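Skunadum Reuse Network - progress report, second period
To: Signe Solberg, Mavine Fund
From: Njål Vik
Jun 5, 2019

Signe, sorry this is coming in the same day it's due. Short version: we're on track for pickups, behind on the repair side, a bit under on spending. Details below in whatever order I could get them down.

Pickups. Target for the period was 300 households signed up for curbside clothing and shoe collection. We have 298. Two forms came back with no address on them and I'm not going to count those. Vunlow neighborhood filled up first, Rocha was slow until we moved the sign-up table from the library to the bus station. Should have done that in November when it was first suggested.

Route. One driver, one van, still running both neighborhoods on alternating weeks. Works okay. Rocha streets with no parking are a pain and we lose time there. Asked the city about a loading permit, got a form, filled it out, got a different form. Waiting.

Sorting. Moved out of the church hall and into the unit on the Vunlow side. Rent is what we said it'd be in the application. Heating is not, see budget note. Sorting categories cut down to wear again, repair, fiber, trash. The old list had way too many and people were putting wool in three different places. Shoes are now kept apart from clothes from the minute bags get opened, and pairs get tied together by the laces or with string. Single shoes were a real problem last period and are less of one now. 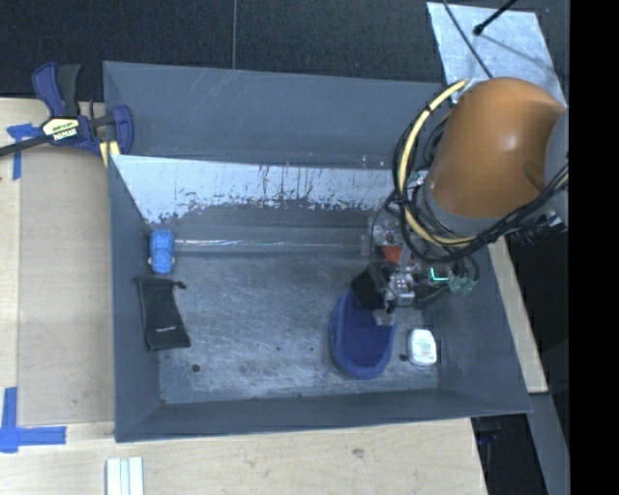

Households on the Vunlow route want the calendar printed on card stock and mailed, the text reminders come too early in the week and get forgotten by pickup day. That came from Teresa at the spring meeting and there was a lot of nodding. We'll mail the next one. Small cost, can come out of the outreach line if you're ok with that.

Repair evenings. Behind. Plan was 18 over the grant year and we're not going to make it at the current pace. Main reason is sewing machines - two are in the shop and the third eats thread. Evenings that did happen were full, up to 300 items brought in over a weekend at the busiest one, way more than we could fix. Started giving out tickets so people know if they'll be seen. Zippers are most of it. Then hems. Then shoe soles, which we mostly can't do, we don't have the glue or the clamps.

Would like to talk about swapping a few of the remaining evenings for daytime sessions. Parents keep asking. Doesn't change the total cost, just the hours.

Where things go. Wear-again goes to the two thrift shops, same as before. Rocha shop is now picky about winter coats and only takes them in season, so we're storing coats. Fiber buyer changed their minimum load, so bales sit longer before they ship. Not a crisis but it eats floor space.

Budget. Full sheet is attached separately. Underspent on van fuel and on printing, overspent on heating. Net under. I'd like to carry the printing money over insted of returning it, for the mailed calendar mentioned above. Need your yes or no on that in writing, an email is fine.

Staffing. Sorting lead is back from leave. Still looking for someone to cover the Rocha drop-off on Saturdays, ad is up again with better pay. One good applicant so far, she wants to start after school lets out.

Next period:
Loading permit for Rocha, keep pushing
Machines fixed or replaced, quote coming
Mailed calendar to all housholds
Daytime repair session, one trial, if you approve
Find somewhere for the coats

Questions for you: carry-over, daytime sessions, and do you still want the photos release forms on paper or can we scan them. I'm out Friday but on my phone.

Njål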